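Open Day at the Mundlow Paper Mill

May 22, 2023

The mill at Mundlow opens to the public twice a year, once in spring and once in September. I had missed the last three of these days for one reason or another, so this time I booked early. Entry is free but you need a ticket with a time on it. They let in 200 people over the day, in groups of 12, and the tours leave from the old weighing house by the gate.

Getting there is simple if you drive. The turn is signposted from the main road and there is parking in the field across from the mill. The bus stops at the bottom of the hill, and from there it is a steep walk with no sidewalk for the last stretch. I would not do it with a stroller.

Our guide was Rami Karam, who has worked at the mill for most of his adult life and now runs the finishing room. He started us in the rag store, where cotton offcuts come in from a shirt factory in bales. Mundlow still makes a portion of its paper from cotton, mainly for printmakers and bookbinders. The rest is wood pulp that arrives in dry sheets, stacked like thick cardboard. Karam passed pieces of both around the group. The pulp sheet tears easily along one direction and fights you along the other, and he used that to explain grain, a subject he came back to all morning.

From there we went down to the beaters. These are long oval tubs with a heavy roller on one side, and the fiber goes round and round in water until it is fine enough to hold together as a sheet. The room is loud. We were given foam earplugs, and he did most of his talking in the corridor before we went in. How long the fiber is beaten decides a lot about the paper. A short beating gives a soft, absorbent sheet, and a long one gives something hard that rattles when you shake it. The oldest of the tubs is named Vlachou, after the engineer who rebuilt it, and the name is painted on the side in white letters.

The paper machine itself is smaller than I expected. It fills one long shed, and you can walk its full length in a minute. Wet pulp goes in at one end onto a moving wire mesh, the water drains and is pressed out, and the sheet then runs over a row of steam-heated drums. It was running a cream stock for a sketchbook maker called Limitz. Standing next to the drums is like standing in front of an open oven, and two people in our group went back outside before we reached the end.

There was a break halfway through the tour, which I was glad of. The tearoom is upstairs over the stock office and does sandwiches, soup and cake at fair prices. Bring cash, as the card reader was not working.

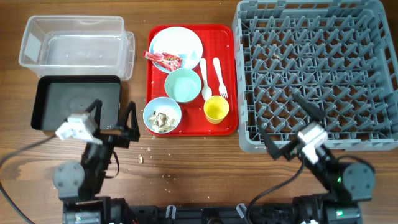

The second half covers finishing and the sample room. Finishing is where the sheets are cut, sorted and checked by eye. Two sorters were at work when we came through, turning sheets over one at a time and holding any doubtful ones up to the window. Specks, thin spots and creases go in one pile and are sent back to be pulped. Karam said the hardest fault to catch is a slight change of color between batches, and that the light has to be right for it. They stop sorting early in winter.

The sample room keeps a sheet of every paper the mill has made since its records began, filed in flat drawers. There are 1259 entries in the current catalog. Visitors may open the drawers in the lower two rows. I spent a while with the blue papers, which were once made for wrapping sugar and are much coarser than they look. One drawer holds Flanideck, a heavy gray board the mill made for box makers. It was dropped when the last big customer closed, and people still write in asking for it.

The one part I would change is the hand papermaking at the end. Everyone gets a turn with the mold and deckle, but with a full group there is a long wait and not much to look at. My own sheet came out thick on the left and nearly see-through on the right. You leave it there to dry and they mail it to you – allow a couple of weeks, according to the sign.

The shop is in the weighing house. Seconds are sold by weight and were the best value, though the good sizes had gone by noon. I bought a bundle of off-white cotton paper and a small book of samples. Wrapping paper and cards are also sold there, at the usual gift shop prices.

The whole visit took a little under three hours. Wear closed shoes, since sandals are turned away at the gate, and leave large bags in the car. Tickets for the September day go on sale in July through the mill's website.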